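Last updated: 28th March
by Catarina Antunes, Clusard refurb line

# Trirkonine teardown set: README

Read this first if you are new to the folder. Tomás Seixas keeps the copy on the shared drive, I keep the text. Gaps are marked TODO.

## What it is

Recordings from the robot cell at Clusard where used desktop PCs get stripped for parts. 174 sessions so far. One session = one tower, start to finish or start to wherever we gave up. Each has video from a fixed camera, arm joint log, gripper log, and a notes file typed by whoever was on shift.

The notes are the part I care about most. Please don't skip them.

## Why we made it

Two reasons. Azevedo (the integrator) needs data to get memory and card removal working without someone stood there. And we wanted a record of what the job looks like before and after, for the people doing it. The second one came from the floor, not from management, and it's why there is a `shift/` folder at all.

## Who does what now

Before: a tech took a tower off the pallet, opened it, pulled memory, CPU, cards, drive, supply, sorted it all, next. Same hands all the way through. You got fast, you also got sore thumbs and cut knuckles.

Now: tech opens the case, takes off the side panel, lays the tower down, deals with the CPU. Arm goes for the memory. Tech does the drive and the supply. Cards are split, arm tries the short ones.
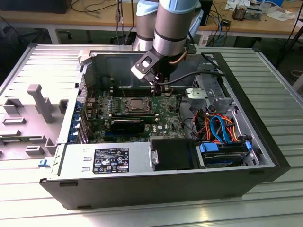 So the work has more stops in it. Quite a few of the notes say the same thing in different words: the waiting is tiring in its own way. You can't really start on another tower because the arm may ask for you. Tomás tried two towers per tech for a week in the old layout, people hated it, we went back to one.

Things people like: fewer memory latches in a day, thumbs better. Things they don't: pace set by the cell, stop button reset takes too long, and the screen messages are useless ("grasp fault 3", thanks).

No jobs were cut for the cell. Two people moved to testing, both asked to. I am writing that down because it gets asked every time this set is shared.

## Layout

- `video/` one file per session
- `arm/` joint and gripper logs, same session number
- `notes/` plain text, typed on shift, spelling as is
- `shift/` short end-of-shift write-ups, names removed
- `parts.csv` what came out, what condition, who or what pulled it

Sessions are numbered in order of recording. Numbers jump at the move from the Narnurier building, that's on purpose, don't renumber.

## Numbers you may need

- 174 sessions
- 550 memory sticks logged in `parts.csv`
- 237 of those pulled by the arm with no help
- 54 pulled by the arm after a tech stepped in
- the rest by hand

Please don't turn that into a "success rate". The techs pick which towers go to the arm, and they pick sensible ones. A tower with a bent latch or cables tied over the slots never gets there. Azevedo put a percentage on a slide once and we spent a month explaining it.

## Labels

`done_by` is `arm`, `tech`, or `both`. Use `both` if anyone touched the part, even just holding a cable back. Early on people put `arm` for those, becuase the arm did "most of it". Tomás went back through the notes and fixed the ones he could find. There are probably more.

`stop_reason` is free text. Sorry. Half of it is "cable".

## Known problems

- Clock on the gripper log drifts. Line up on first finger close, not on time stamps.
- Overhead lights bounce off the metal work surface. Bad in some sessions, no fix yet.
- Card removal is thin. Don't train on it alone.
- Laptops: none. Small form cases: hardly any.
- Notes from night shift are shorter. Fewer people, less time to type.

## Using it

Inside Clusard and Azevedo: go ahead, tell me what for. Anyone else, ask first. Faces and voices should be out of all video, if you find one tell me the session number and stop using that file.

Not to be used for timing individual workers. This was the condition for people agreeing to the recordings and it stands. Shift names are gone from the files, don't try to work them back out from the hours.

## TODO

- better stop messages, Azevedo says May
- second pass on `both` labels (Tomás)
- write up the reset button thing properly
- ask testing team if they want thier own notes folder
- session list for the old building, I have it on paper somewhere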